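Forums > Kitchen > Surfaces and Finishes > Marble sealing and acid etching

Marble sealing and acid etching: does a penetrating sealer do anything at all here?
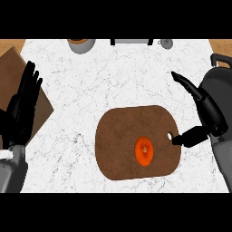

Stovberg
Posted Friday, 7:40 am
I am trying to settle whether a penetrating sealer gives any protection against etching on polished calcite marble, or only against staining. The supplier's sheet for my slab uses the two words as if they meant the same thing. My understanding is that a stain is a foreign substance sitting in the pores, while an etch is the loss of calcium carbonate from the polished face. Citrus is the usual cause in a home kitchen, and a single orange slice is enough to do it if it lies directly on the stone; on a wooden board, as in the render, the juice has to run off the edge first. White marble with gray veining hides a dull spot well from overhead and badly from the side. I have two coats of an impregnator on a test offcut and will put lemon juice on it for 4 minutes, then look at it under a low lamp. Has anyone done this properly, with an unsealed control?

Fudevden
Posted Friday, 8:15 am
You already have the answer in your second sentence. An impregnator lines the pores and leaves the crystal face exposed. The acid reacts with the face. Two coats, ten coats, same result.

One thing to watch: if you left residue on the surface, the residue will dull too and you will misread it as etching. Buff the offcut with a dry cloth before the test.

Sanne Meijer
Posted Friday, 9:02 am
I disagree in part. Contact time matters. A sealed surface beads liquid, so the drop covers a smaller area and is easier to notice and wipe up. In practice I get fewer marks on the sealed half of my counter than on the unsealed half. That is a real benefit even if the chemistry is unchanged.

Fudevden
Posted Friday, 9:20 am
Fewer marks, yes. Each mark is as deep or deeper, since the same volume sits over a smaller footprint. I would not call that etch protection, and a supplier should not either.

Urs Holzer
Posted Friday, 12:31 pm
Honed finish. The acid still reacts with it, but a matte face has no gloss to lose, so the mark is far less visible. I re-honed a polished island with a 400 grit pad and water and stopped thinking about lemons. It took an afternoon and the slurry goes everywhere, so mask the cabinet fronts and put a towel under the sink lip.

Before anyone does this: check that the slab is marble. Some gray-veined quartzite is sold under marble names. Put a drop of vinegar on the underside near the sink cutout. If it fizzes or dulls, it is calcite or dolomite. Dolomite reacts slowly, so scratch it to powder first.

Henk Lambrechts
Posted Friday, 2:05 pm
Topical coating is the only thing that blocks acid, because it puts a film between the juice and the stone. The drawbacks:

Film scratches under a dragged pan.
Heat limits are lower than for bare stone.
Repair means stripping the whole run. Spot repairs show.

I had one for 3 years and took it off. Stripping took longer than applying.

Sanne Meijer
Posted Friday, 2:48 pm
Henk, was that a roll-on or a sheet film? The sheet type peels off with a heat gun and leaves very little adhesive. Roll-on is the one that needs solvent.

Henk Lambrechts
Posted Friday, 3:10 pm
Roll-on. I have not used the sheet type.

Stovberg
Posted Friday, 6:55 pm
Test done. Sealed and unsealed halves both dulled after 4 minutes. The outline on the sealed half is smaller and has a sharper edge, consistent with both Sanne's point and Fudevden's. With a fingernail I can feel a slight roughness on each. I will try polishing powder on one and leave the other for reference.

Urs, no fizz visible on the underside, but powder from a scratch did fizz. I take that as dolomitic.

Urs Holzer
Posted Friday, 7:30 pm
Agreed. Pure dolomite is a bit slower to mark, so you have a little more time with the cloth.

3 comments

Griet Van Dijk: Wet the polishing powder to a paste and keep it wet. I let mine dry and burned a haze into the counter that took longer to remove than the original ring.

Schouten: Still not convinced that beading counts for nothing. Most of my spills are tiny.

Karlijn Michiels: Which grit did you finish the edge profile with, Urs? My flat came out even and the bullnose is still shiny.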